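Search this site Search Go

FROM THE FLOOR: Four weeks to go on Line 2

26 Sep 2022

Okay, I promised in the last newsletter that I'd write up how the robot picking is coming along, and then I got about six people stopping me by the time clock asking if I'd forgotten. I hadn't! I was waiting on the new shift sheets, which landed Friday afternoon, so now I can tell you everything in one go.

For anybody at the Wutasstead building who hasn't been over to our side lately: Line 2 is where we sort the mixed returns, all the small stuff that comes back from the Rahman stores in whatever box the customer had lying around. It's been hand work as long as I've been here (nine years, thank you for asking) and it's the job everyone gets put on when they're new and tries to get off by Christmas. Your wrists know why. You reach, you pinch, you turn, you drop it in the right chute, and then you do that until lunch.

The plan is for the two arms from Flellum to take over the reaching and dropping on the first pass. People stay on for the second pass, the odd items, the damaged stuff and anything with a battery in it. Start date is still in October, and I'm told it won't be the first week, so please stop asking me about the first week.

Now the part you really want. Jobs. Faustino Zepeda came and talked to both shifts, and I'll give you what he said as straight as I can. There are nine of us on Line 2 right now. All nine names are on the new sheets. Four stay on the second pass, two go to train as cell tenders (that's the new title, I didn't pick it), and the rest move to repack, where they've been begging for people since spring. Same pay grade for everybody, and the cell tenders go up a step once they're signed off. Somebody on nights asked what happens a year from now, and Faustino said he couldn't promise a year from now. I would have liked a better answer, but I'd take that one over a shiny one.

I'm one of the two cell tenders, by the way, so you can weigh my cheerfulness accordingly! The other is Mahsa Rezaei from evenings. We've been doing our training in the upstairs room with the Fudus software, which is the simulator. You get a robot on a computer screen, you get a pretend work area, and you make your mistakes there, where it costs the company nothing but a reset. I was sure I'd hate it (I don't play video games, my son has given up on me), and I've been going up on my breaks to get extra tries in.

What surprised me was how much of the old job comes along. Mahsa figured this out before I did. When you've sorted by hand long enough you stop looking at your fingers at all, you look at the thing and your hand goes. With the arm you have to learn to think about the fingers again. Where are they, how far apart, which way do they lean. She says it's like teaching somebody to tie a shoe over the phone.
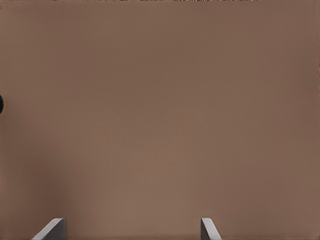 The gripper view took me the longest to get used to, and it's the one the tenders will lean on the most. You don't get the whole arm or the whole table, you get what's right up close to the gripper, and your brain wants more than that. My first couple of days I kept tipping my head to one side as if I could see around things. The two gray fingertips come up from the bottom with nothing between them except plain brown, and I had to train myself to read that as "empty, open, fine" before I went looking for anything else. After that you start checking the sides, and a bit of something black and round poking in at the left is the kind of thing I'd have missed completely the first week. Mahsa caught that sort of thing right away. Grr.

We each have to log 100 clean picks in the simulator before we go on the real cell, and a pick doesn't count if you bumped anything on the way in. I'm not going to tell you my number. Mahsa's is better.

A few practical bits. The floor tape around Line 2 is moving, so your shortcut to the vending machines is gone, sorry, go around by repack. The old stools are staying for second pass, and we're finally getting mats under them. If you're one of the people moving to repack, your locker doesn't change unless you ask.

And if you want to try the simulator, come up at second break on Tuesdays. You don't have to be on the sheet for it. Bring your reading glasses if you use them, the menus are tiny.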